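Food Prep Basics, Session 4: Building a Sandwich in Order
Course handout, Devden Kitchen Program, Plokalstead

I know, I know, you've all made a sandwich before. So had I, 1,000 times over, and I still got marked down on my first one at MacLeish. Order matters more than talent here, so let's go slowly.

Before you touch the bread, set everything out in a row within easy reach. Plate nearest your working hand, fillings past it. Handle lettuce by the stem end, so the ruffly part stays crisp and you don't bruise it.

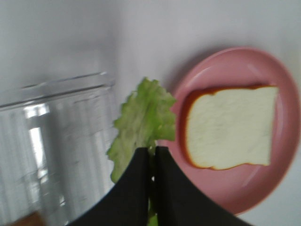
Lettuce leaf by its stem, bread already on the plate.

1. Bread down first, flat on the plate. Don't fuss over squaring it up — a crooked slice eats just fine.

2. Lettuce next. One big leaf covers most of a slice, and I like a bit of frill hanging over the side. Then the bacon goes across it on the diagonal, which gets you some in nearly every bite!

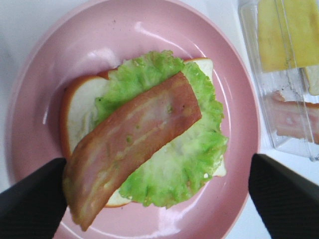 3. Cheese after the bacon. Stand your slices up in a small clear container and they're much easier to grab than from a flat stack (mine always stick together, especially in May when the kitchen warms up).

Lower the bacon, don't drop it. If it lands badly you'll be dragging it around and the lettuce comes along with it,

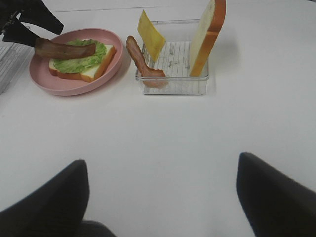
and then you're rebuilding the whole thing from the bread up, with 13 more to make before the bell. Ask me how I know. Keep your fillings off to one side, too, and leave yourself some clear table in front.

One last thing, about the bread itself. I use plain white, straight from the bag, for all our practice rounds.

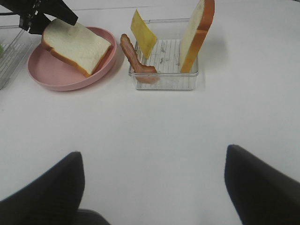

A student in the Tistside group disagreed and said the bread should always be toasted first, or the tomato soaks straight through by lunchtime. Fair point! Toast yours if it's going in a lunch box. For eating right away, I'd still leave it soft.

Bring an apron next time.

Related handouts
Session 3: Washing and Drying Greens
Session 5: Cold Wraps
Packing a Lunch Box
Kitchen Safety Checklist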